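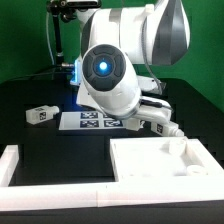

Doolan: The Salt Line
A narrative adventure for PC and Mac, from Oseck

Hi, I'm Juniper Begay. I wrote Doolan, I did most of the art, and I'm the voice of the woman at the post office who won't sell you a stamp. This is the page where you can buy it, so I'll try to tell you what you're getting.

Doolan is set over one long summer in a salt-mining town during a strike. You play Ada Moltlow, who runs the town's only telephone exchange. Everybody's calls come through your switchboard: the mine manager, the union people, the priest, your own sister. You decide who gets connected, who gets a busy signal, and when you stay on the line to listen. That's the whole game, really! You never hold a weapon and you never leave the town. The strike goes badly or less badly depending on what you do with those plugs and cords.

My grandfather worked in a place a lot like Doolan, and I grew up on his stories about it (some of which I've since been told were complete lies, and I kept those too). The town in the game is made up, and so is everyone in it. I did read a pile of old strike newsletters and letters home to get the talk right, and a few of the calls follow things people wrote down at the time pretty closely. There's a notes section in the main menu if you want to know which ones. I'd play it through once before you open it, though, since it gives away the business with the company doctor.

How it plays

Each day is a shift at the board. Lights come on, you answer, and you pick a line. Calls overlap, so listening to one means missing another, and the game won't tell you which was the one that mattered. Between shifts you walk home, and that's where you can talk to people face to face and find out what they think you've heard. There are 4,000 lines of recorded dialogue and you won't get all of them in one go, or even in two.

You can turn off the shift timer completely. I was stubborn about that for ages and then Tane Tamihana, who did all our code, switched it off in a build without telling me, and I liked it better. So it's an option now. Subtitles are on from the start and the text goes up to a size you can read from the couch. Controllers work fine, but I think the mouse feels nicer for the cords.

The voices

Carleen Rutherford plays Ada, and she's wonderful. She recorded the July shifts in the order they happen in the story, so by the last week her voice has gone a bit ragged, and we left it that way. Manaia Treloar plays Itwood, the mine manager. I'd written him as a plain villain and Manaia kept reading him tired and polite, which is so much worse. I rewrote most of his calls after that.

Marama Whitcombe did the music. It's mostly accordion and a very old piano, and it drops out whenever you're on a line — she wanted you to be able to hear people breathe.

What's in each edition

Standard: the game, for PC and Mac. One purchase covers both.

Exchange Edition: the game, Marama's soundtrack, and a PDF of my notebooks with the scenes I cut. There are a lot of scenes I cut.

Boxed Edition: everything in the Exchange Edition, plus a printed town directory and a fold-out map, in a cardboard box that I pack myself. We made 600 of these. Orders for the box close on 31st May and I'm not planning a second run.

What you'll need

Any fairly recent computer should do. You'll want 2 GB of free space, and headphones if you have them. You don't need to be online once it's installed.

Doolan is in English only for now. A Spanish translation is in the works — I'll post here when it's ready, and it'll be a free update if you already own the game.

A couple of things people have asked

Is it sad? In places, yes. There's a mine accident you hear over the phone and don't see. You can skip that call from the options menu and the story still makes sense.

Can you save everybody's job? No. I get asked this one a lot.

Will it come to consoles? I'd love it to. Tane makes a face every time I bring it up.

If something breaks, use the contact form and tell me which shift you were on. I read them all myself, usually at night, so give me a day or so to write back.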